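Filed under: Shop Robots > Kits > Questions and Answers

Last updated Friday, December 18, 2020

By Covadonga Calvo

Trirklow Tool-Hanging Kit: Your Questions

I've been running the Trirklow kit on our two-arm setup at Nirum, and the mail about it has piled up faster than I can answer it one by one. So these are the things people ask most, with whatever I've learned so far. I like this kit a lot – you'll notice – but I've tried to be fair about where it makes you work.

What is the Trirklow kit, exactly?

It's a practice task in a crate. You get a perforated board, a set of push-in hooks, a ledge to stand the board on, a storage bin and a task file that loads into the Bowen controller. The job is simple to say: take hand tools out of the bin and hang them up where they belong. Doing it with two grippers is a whole lot harder than it sounds, and that's why I enjoy it so much!

Do the tools come with it?

No, and I'm glad they don't. You bring your own, so you end up working with the shapes your shop really uses. Ours is a mixed bunch: a putty knife, screwdrivers, scissors, a paintbrush and a few others. The only firm rule is that each tool needs a hole or loop the hook can go through. If yours doesn't have one, a bit of cord works fine.

How does the robot get a tool onto a hook?

One gripper takes the tool by the handle, brings it up in front of the board, lines up the hole and eases it over the hook. The other arm can hold still or steady the bin, depending on how you set up the task file. We mostly leave the left one parked low, out of the way of the head camera.
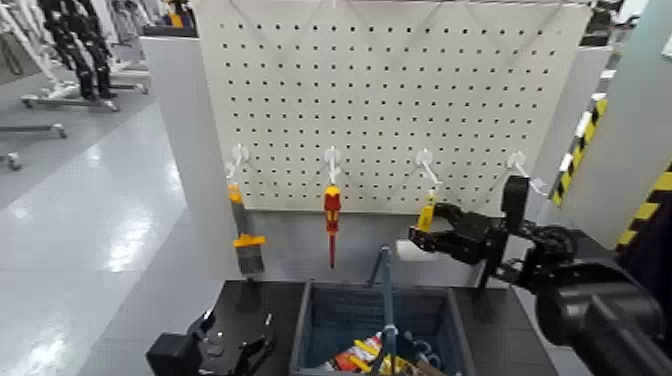

Right gripper on a small yellow-handled tool at the third hook. The putty knife and a screwdriver are on the first two.

What kind of gripper do I need?

Anything with fingers that close evenly and enough reach to get in from the side. Narrow fingertips help more than raw strength. I ran the first week with wide pads and they kept bumping the neighboring hook, so I swapped them and the trouble went away the same afternoon. The kit's manual lists a payload of 10 ounces per tool, and nothing in our drawer goes over that.

Can I move the hooks around?

Yes, please do. The hooks push in and pull out by hand, and the task file has a layout page where you tell the controller which holes you used. Start with a single row and generous gaps. Once that's going well, bring them closer together or set them at different heights. I went back and forth on spacing for ages (too long, my coworkers would say) and settled on a wide row for demos and a tighter one for real practice.

Do I need wrist cameras, or is one overhead view enough?

You can get by with a head camera alone, but I wouldn't want to go back. From up high, the gripper hides the hook at just the moment you need to see it. A camera at the wrist gives you the rod side-on, bend and all, and you can judge how far the tool still has to travel.

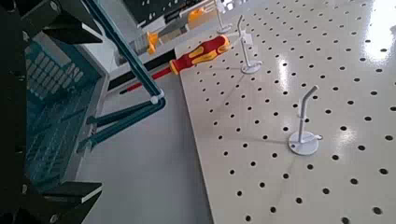 The catch is lighting. A light-colored board throws glare, and at a low angle a bright patch can swallow a whole group of holes. I've had good luck tilting our lamps toward the wall and turning off auto exposure. Trovex sells a clip-on diffuser that people have written to me about, but I haven't tried it, so I can't tell you if it's worth the money.

How long does setup take?

My first time took 54 minutes, including a hunt for the right power lead. I can now do it in 32. Most of that is calibration, where you touch the gripper to the corners of the board and confirm each one on the screen. Don't rush that part. A small error at the corner grows as you move along the row, and you'll spend the rest of the day wondering why the last hook is always a little off.

Which tools are hardest?

Long ones! A screwdriver wants to swing, and if you let go early the tip drifts. Brushes are tricky in their own way, with all that width at one end and a little hanging hole at the other. I'd start with something short and stiff, then work up. 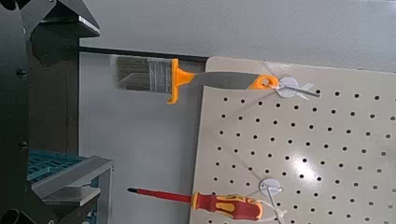
Wrist view of the paintbrush and a screwdriver at their hooks.

What if the robot drops something?

The controller pauses and waits for you to confirm before it moves again. Pick the tool up, put it back in the bin and press resume. Stay behind your safety line until the arms have stopped, every time, even if you've done it all day.

Can beginners run it?

I think so. If you can drive your arms by hand and you've done a basic pick-and-place, you're ready. The manual suggests 30 practice runs before you change the layout, and that felt right to me.

Is there anything you'd change?

The layout page. It's slow, and it forgets your last board if you close it without saving. I'd also love a second bin in a different shape, and a darker board as an option. Trirklow has told me a new layout page is in testing, and I'll add a note on it once I've had a proper go.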